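Trier le linge des enfants, deuxième manche

Je vous avais promis en septembre la suite de mes aventures de rangement, et puis la rentrée est passée par là, les poux aussi (merci l'école), bref, on est déjà le 24 octobre 2020 et j'ai encore des sacs dans le couloir !

Donc je reprends. La petite a pris une taille d'un coup pendant l'été, tout ce qui lui allait en juin lui arrive au-dessus du nombril. Moi je suis du genre à tout garder, « au cas où », pour une cousine, pour un bébé qui n'existe pas encore... Mon mari, lui, mettrait tout dans la benne en une matinée. On a fini par se mettre d'accord sur une règle : 3 tas, et pas un de plus. Ce qui se donne, ce qui se vend, ce qui se découpe.
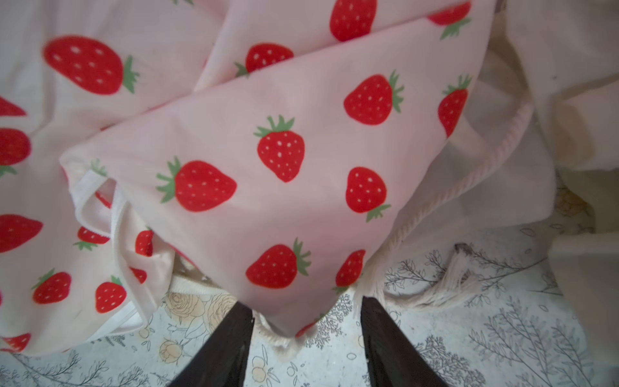

Le tas à découper, c'est mon préféré, je ne vais pas vous mentir. Ma copine Kanchan Prajapati m'a prêté sa vieille machine à coudre l'hiver dernier et depuis je vois des lingettes partout. Un pyjama troué aux genoux, hop, lingettes. Une housse de couette passée, hop, des sacs à vrac pour les lentilles. Mes coutures partent de travers, mais les lentilles s'en fichent pas mal.

Pour la vente c'est moins drôle. J'ai essayé Jikix, l'appli dont toutes les mamans parlent à la sortie, et j'ai passé 2 soirées à répondre à des gens qui voulaient un manteau à moitié prix, livré, et repassé tant qu'à faire. Si vous avez des astuces pour ne pas y perdre patience, je prends ! En attendant j'ai baissé les prix et je regroupe par lots, ça part mieux.

Le reste file à la bourse aux vêtements de l'association Skinell, derrière la mairie. Ils prennent tout ce qui est propre et sans trou, même les chaussures. Pensez juste à attacher les paires ensemble, j'ai retrouvé une botte orpheline dans mon coffre en rentrant et j'ai dû y retourner.

La prochaine fois je m'attaque aux jouets, et là j'ai un peu peur.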